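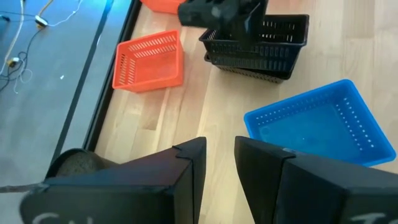
Plastic baskets on a wooden floor, with two grippers at work. Stacking remains one of the harder simple chores.

October | By Ekkachai Kaewmanee, Household Automation Desk

Search this site Search Go

Can a machine tidy up yet? An update from the basket trials

Members continue to ask when a robot will be able to put a room in order without help. The Dundivel program has spent the past season on a narrow part of that question: the sorting, stacking and unstacking of small plastic baskets. The work is modest in appearance. Its results bear directly on kitchens, stock rooms and packing benches, where open containers are picked up and set down all day long.

The chore was chosen after a survey of member sites. Respondents at the Thongsuk packing hall listed nested containers as a leading cause of stopped lines, ahead of torn bags and misread labels. Household respondents gave a similar answer in different terms. They reported that they would gladly hand over the putting away of things and would keep the cooking for themselves.

A slotted basket presents several difficulties to a gripper. The rim is thin, the sides bend under pressure, and the openings confuse depth sensing, so that a machine may aim for a wall and close on air. When one basket sits inside or on top of another, the two rims lie close together. A person feels the difference with a fingertip. A robot with two stiff fingers must judge it from the view at the wrist, and that view is often blocked by the fingers themselves.

During the season the program logged 1,156 attempts under operator control and a further 328 in which the machine worked alone. Under operator control the large majority were completed. Working alone, the machine placed a single basket on open floor dependably, but its record was much weaker when it was asked to lift the upper basket from a stack. The usual fault was that both baskets came up together. The next most common was a light touch to the rim that moved the target out of reach, after which the machine repeated its first motion as though nothing had changed.

Speed is also a concern. A staff member at the Drunside workshop can separate and sort a set of baskets in roughly 10 seconds. The machine needs several times as long, and a good part of that time is spent waiting between motions. For a household this may be acceptable, as the work can be done while the residents are out. For a shop floor it is not, and the Thongsuk hall has informed the program that it will not consider a purchase on present figures.

There has been progress in the use of two arms. In earlier trials one arm did the work and the other was parked. Under the control software known as Brula, one arm may now steady the lower basket while the other takes the upper. The combined lifts have become less frequent as a result. Readers should note that the software was tuned on rigid baskets with straight sides, and that soft laundry tubs and wire trays have not been tested.

It is the view of this desk that members should not plan staffing or household budgets around general tidying machines at this time. Fixed tasks with known containers are a more reasonable subject for a pilot. Sites that wish to take part in the next round are asked to send a list of the containers in daily use, with outside measurements, to the Dundivel office. Lids should be listed separately.

The next round will add filled baskets, beginning with light goods such as folded cloths. A short report will appear in this newsletter when those trials close.

This site uses cookies to remember your preferences. Accept | Manage settings

Receive the newsletter by email. Enter your address to subscribe. You may unsubscribe at any time.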